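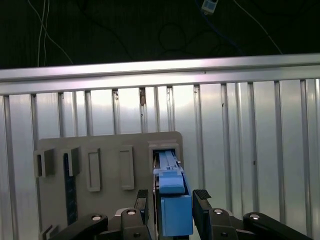 Gifty Zakaria comentou, quando voltávamos para o ônibus, que tinha passado o semestre inteiro achando que "inserir uma peça num encaixe" era a parte sem graça do curso, e que depois de vinte minutos na frente da bancada não queria mais sair de lá. Anotei a frase na hora, porque resume bem por que vale a pena dedicar a aula de hoje à visita!

Notas de aula: Manipulação Robótica, unidade 4
Visita ao dia aberto da Ornbridge, 8/22/26

O que fomos ver

A Ornbridge abriu o laboratório de montagem para turmas de graduação e mostrou três demonstrações: separação de embalagens (célula Kemoma), inspeção de superfícies (célula Dogbe) e inserção em painel vertical. As duas primeiras ficam para a próxima unidade. Hoje vamos ficar só com a terceira, que rendeu a melhor discussão e que conversa diretamente com o que vimos sobre contato e complacência.

A tarefa parece simples quando se escreve no quadro: pegar uma peça de plástico azul, levá-la até um painel e colocar a haste no suporte em forma de caixa. O painel tem vários suportes e molduras impressos em 3D, e o robô precisa chegar ao lugar certo, com a orientação certa, sem forçar. Quem já tentou enfiar um pen drive na porta traseira de um computador sabe do que estou falando (e tem dois olhos, cinco dedos e anos de prática).

Por que essa inserção é um bom problema

Reparem na forma da peça. Ela tem uma haste fina, com perfil em degraus, depois uma parte arredondada de azul mais claro e, por fim, um bloco retangular. Os dedos da garra seguram o corpo, e quem precisa acertar o encaixe é a ponta. Qualquer pequena rotação na pega vira deslocamento lateral lá em cima. É o braço de alavanca de sempre, só que agora jogando contra nós.

Façam a conta em casa: se a distância entre o centro da pega e a ponta da haste é L e a peça gira um ângulo θ entre os dedos, o desvio lateral da ponta é L·sen θ. Para L = 40 mm e θ = 4°, quanto dá? Comparem com uma folga de 1 mm de cada lado e digam se a inserção ainda é possível sem correção.

Agora acrescentem o atrito. Lembram do diagrama de travamento (jamming) e do de encunhamento (wedging)? Os dois cabem aqui. No travamento, a combinação de forças e momentos aplicada está errada e basta mudá-la para a peça voltar a deslizar. No encunhamento, os dois pontos de contato se opõem dentro dos cones de atrito e empurrar mais forte só piora. Muita gente confunde os dois na prova, então vale redesenhar os diagramas com a haste em pé, entrando por baixo, em vez do pino descendo num furo que aparece em todos os livros.

A garra

Adorei ver de perto o mecanismo de elos articulados. Na imagem de abertura dá para acompanhar os elos pretos de cada lado e as tampas prateadas dos pivôs, quatro ao todo. Nas pontas dos dedos há almofadas texturizadas, com um quadriculado fino. Conversamos bastante sobre o papel dessa textura, e Dede Aryee, que conduziu a demonstração, devolveu a pergunta para a turma: o que vocês preferem, uma pega que não escorrega nunca ou uma que cede um pouquinho quando a haste bate na borda?

A sala se dividiu, e foi ótimo. Uma pega muito rígida transmite todo o erro para o contato. Uma pega que cede demais perde a referência de onde está a ponta. Quero que cada grupo escolha um lado e o defenda por escrito.

O que a câmera no punho vê

Outro ponto que rendeu: a câmera fica junto da garra e acompanha o movimento, portanto os dedos e a peça estão sempre à vista. Vantagem enorme para estimar o erro relativo entre haste e encaixe, que é justamente o que interessa no fim do movimento. Em compensação, a própria peça pode esconder a borda do suporte na hora mais delicada. E o fundo também conta! Lâminas verticais metálicas, refletivas, com faixas claras e escuras se alternando, são um presente envenenado para um detector de bordas ingênuo. Experimentem pensar no que um filtro de Sobel faria com aquilo.

O Statside, programa que a equipe usa para registrar os ensaios, guarda para cada tentativa a posição da garra, a força estimada e o vídeo do punho. Dede nos passou o total acumulado desde junho: 1,155 tentativas (na notação da planilha deles, com vírgula de milhar; escrevam 1155 nos relatórios, por favor). Dessas, 19 foram separadas para estudo por terem perfis de força estranhos. Recebemos as curvas e elas já estão na pasta da disciplina.

Para entregar

1. O cálculo do desvio lateral pedido antes, com desenho e as hipóteses que vocês adotaram.
2. Os diagramas de travamento e encunhamento para a haste entrando de baixo para cima. Indiquem a direção da gravidade, que muita gente esquece.
3. Escolham duas das 19 curvas e proponham em que momento ocorre o primeiro contato. Justifiquem pela forma da curva, sem abrir o vídeo. Depois abram o vídeo e comentem onde acertaram ou erraram.
4. Meia página sobre a pergunta de Dede: pega firme ou pega que cede?

Grupos de quatro. Quem não pôde ir à visita faz os mesmos itens e pode me procurar no horário de atendimento para ver minhas anotações de campo, que estão num garrancho terrível mas têm todos os esquemas.

Leitura para a próxima aula: o capítulo sobre controle de impedância, até a seção de escolha da rigidez. Tragam dúvidas sobre a célula Dogbe também, vamos começar por ela.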